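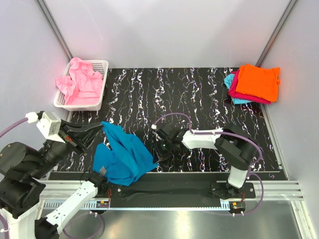
Three folded, the blue one still to go, and a pink one waiting in the basket.

I changed how I fold shirts in June and I've kept it up long enough now to write it down. A couple of people asked after I mentioned it in the last post, so this is the whole method.

For years I folded on the bed. The bed is soft, so the shirt sinks where you press on it, and by the time you get to the last fold the first one has moved. I also had to bend over, and my back let me know about it by the end of a big load. Now I fold on a hard flat top at about hip height. Black with wavy streaks in white, lilac and pink would not have been my first pick of pattern, but light clothes show up well on it and I can see when a sleeve is lying crooked.

The basket goes at the back left and the finished pile goes at the back right. I'm right-handed, so I pull from the left, fold in the middle and put down on the right. I tried it the other way for one load and kept reaching across myself.

The basket is white plastic with small square holes in the sides. I had a canvas one from Plisstead before this, and it looked nicer in the hallway, but it folded in on itself whenever it was less than half full and I had to hold it open with one hand. A stiff one stays open. I don't sort anything before it goes in. Whatever is on top comes out first.

The fold itself is the one Qistina Halim showed me when we shared an apartment. Shirt face down. Smooth it from the collar to the hem with the flat of your hand. Bring one side in to the middle of the back and turn the sleeve down along it. Same on the other side. Then fold the bottom up to just short of the collar, and fold in half once more if your shelf is shallow. Mine is, so I do.

The smoothing is the step I used to skip. If you start folding while the shirt is still in a heap, the creases get pressed into it and you see them the next time you wear it. Now I lay the whole thing out first, even the old ones I only wear to paint in. It adds a few seconds per shirt.

Thin, stretchy fabrics still give me trouble. The edges ripple no matter what I do, and I've stopped redoing them. I put a ruffled edge toward the back of the shelf and leave it.

I don't go over about ten in a pile. Past that it leans, and carrying it to the bedroom turns into a second round of folding. I also try to line up the folded edges on one side so I can pull one out later without dragging its neighbor along. I'm not strict about it, and there is usually something hanging out of the bottom of the stack.

I looked at buying a folding board. Stodo sells one, and Pekalton has a cheaper version with thinner panels. My sister has the Stodo and likes it for her kids' things, since they all come out the same width. I borrowed it for a week and it was fine, but my shirts are different enough in size that I kept adjusting, and then I had a board to store. I gave it back.

Socks and underwear don't get folded at all. They go in a drawer. Towels I do separately, in thirds, and I'll write about those when I've sorted out the linen closet.

Lý asked in the comments whether I hang anything. Button-downs, and one jacket. Everything else is on the shelf.

Next post will be the closet, if the brackets come.

Search this blog
Enter keywords

Contact | © All posts and photos by the author | Back to top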